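Gripper width lags behind pose in merged demo file, grasp closes late on replay

Asked by Maja Zalewska
Tags: time sync, bimanual, hand-held gripper, replay

I have two hand-held grippers and I'm recording cloth handling with them. Each one logs pose, finger width and wrist video. The merge step in Gulier puts everything on one timeline at 35 Hz and I train from that file.

When I replay a merged episode, the pose looks right but the fingers close late. The arm gets down to the cloth, starts to lift, and only then does the width drop. By that point the pads are above the fold and they close on nothing. It happens on the right side only. The left side replays fine with the same config.
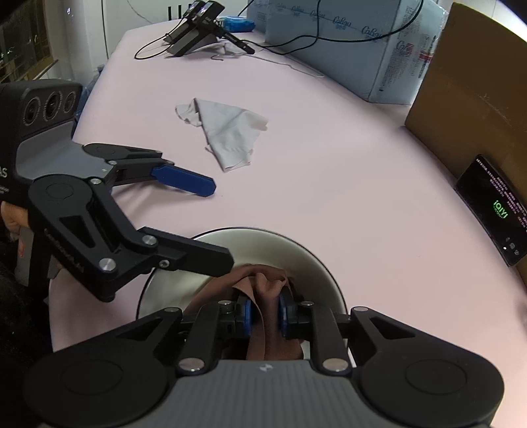

Right gripper on the brown cloth in the bowl, left one held off to the side.

I plotted width against the height of the fingertips for the right side. The width curve has the correct shape and is shifted later. I tried setting width_offset by hand and got a decent replay for one episode, but the same value was wrong for the next one. Episodes are up to 2000 frames. Is there a way to estimate the offset per episode, or is something wrong in my merge?

2 answers

Arūnas Kazlauskienė (accepted)

If the offset changes from one episode to the next, don't tune it. Look at which clock stamps the width messages. In Gulier the pose is stamped at capture, but width is stamped on arrival unless you set use_device_time to true for that stream. It is a per-stream setting, so it's easy to have it on for left and off for right. Arrival time depends on how full the queue is, and that would explain why your value didn't carry over.

Check the raw log before merging. Print device time and arrival time for the right width stream and subtract. If the difference wanders during the episode, that's your problem. You can re-merge the old recordings, the device time is in the raw log even when the merge ignores it.

After that, check the resampling. Use linear for width. The default is hold-last, and on a slow stream that adds its own delay.

Comment from Maja Zalewska: It was off for the right side. The difference started small and was around 900 ms by the end of the longest episode. Re-merged with device time and the replay closes where it should. I left hold-last on for now, will compare later.

Comment from Karim Helmy: If it grows like that, look at the queue size too. Ours was unbounded and memory went up all session.

Deividas Rimkutė

I just shift the width 3 frames earlier for everything. Works for me with rigid parts, haven't tried cloth.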